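Teaching a Humanoid to Weigh the Groceries: Darcy Caron on the Grindmont Student Project

Jan 17, 2024

Darcy Caron starts talking before I have my coat off. There's a whiteboard full of arrows to get through, and there are two students arguing happily about wrist angles, and would I like coffee, because the good machine is down the hall and it's a walk. Darcy runs the humanoid project at Grindmont, a two-semester class that began as a club and still feels like one (people stay late, and there is a lot of candy).

The assignment this year sounds almost dull. Get a two-armed robot to handle bagged goods at a packing station: pick up a bag, set it on the scale, wait for the weight, move it along. "I love how boring it sounds," Darcy says. "Everybody has done this at the supermarket. Then the students try to write it down as motions and they go quiet for a while."

Plastic bags are the villain of the whole course. A box keeps its shape. A bag slumps and folds, and the place you planned to grab has moved by the time the fingers arrive. The first team, who call themselves Pledwood, spent most of the fall on hard blocks and did beautifully. "Then we gave them bags in December," Darcy says, laughing, "and it was like starting a new class."

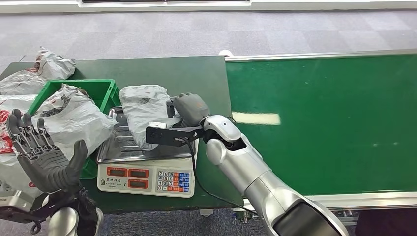

The scale has its own lessons to teach. A reading needs a moment to settle, and if a hand is still leaning on the tray, the number is wrong. Pledwood's early runs came back with a 300-gram bag weighing 786. The software was fine. The robot simply hadn't let go all the way. "They hunted through the code for two evenings," Darcy tells me. "Finally somebody said, could you just go and watch the fingers? I was so proud. That's the class, right there!"

Watching is a big part of how Darcy teaches. Before anyone trains anything, each student has to do the job by hand, slowly, while a partner writes down every single thing they do. The lists run long. People find out that they steady a bag with the side of the hand, or tug a handle out of the way first, or glance at the next bag before finishing this one. "You can't ask a robot to do something you haven't noticed yourself doing," Darcy says.

The second team is named Suver, after a street one of them grew up on, and they went at the problem from the other end. They worry about where the arm is when it isn't doing anything. 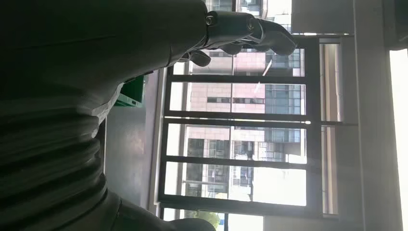
I hadn't thought of that as a problem at all, and I said so. Darcy grinned and pulled out a notebook. Suver had drawn up a set of resting poses, places for the arms to go between bags, and tested how each one changed the next reach. A lazy resting pose meant a long swing and a clumsy approach. A good one put the hand close to where it would be needed while leaving the other arm room to work. "They got more out of that than out of any clever model," Darcy says. "And they were a bit disappointed, because they'd wanted it to be the clever model!"

The teams are asked to record 100 clean runs before the spring showing. Suver wanted more and settled on 512, a number chosen, as far as I could gather, because programmers find it pretty. Darcy allowed it on the condition that they label the failures as carefully as the good ones. A dropped bag gets a note. So does a bag that was picked up nicely from the wrong spot.

"Students want to throw the bad runs away," Darcy says. "I get it, they're embarrassing. But read twenty notes in a row that all say 'thumb closed late' and you know what you're doing tomorrow."

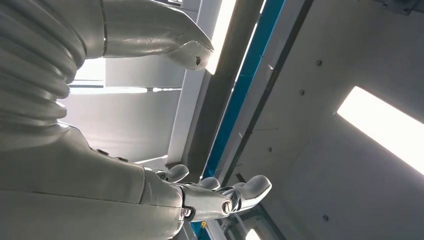

Thumbs come up a lot in conversation here. So do wrists. The third team, Després, has a running list of what they call wrist regrets, moments when the arm got to the right place with the hand turned the wrong way. Their fix was to plan backward from the grip: decide how the fingers should meet the bag, then work out the wrist, then the elbow, and only at the end the shoulder. One of the team described it to me as parking a trailer. She said it with real feeling, so I assume she has parked one.

What does Darcy want people to leave with? The answer takes a while and wanders through a story about a summer job on a loading dock. "I'd like them to respect the work," Darcy says eventually. "Someone who packs bags all day is solving these things constantly, with their hands, and chatting at the same time. My students used to call it a simple task. I haven't heard that word since the fall."

The spring showing is open to families, and the three teams will each get a turn at the station with bags they haven't seen before. Darcy is picking the contents personally and won't tell me what they are. Onions were mentioned, then quickly taken back.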